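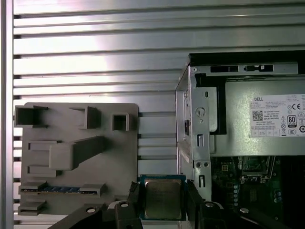 CPU in the gripper, RAM waiting in its holder

1 min read

We're pricing a second arm for PC rebuilds. Is £200 enough for spare fingers and printed fixtures?
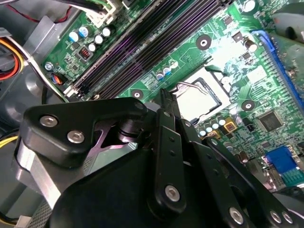

Posted by Salma Ezzat | 2 replies

Doaa Abdelaziz
Fixtures, easily! I'd put 88 of it into fingers and keep the rest back for scrap motherboards (you'll bend pins).

Kane Mahuika
depends on the arm

Comments (2)
Nawal Ouazzani: Ask Umetti for a quote, ours took 18 days.
Salma Ezzat: Ta, will do!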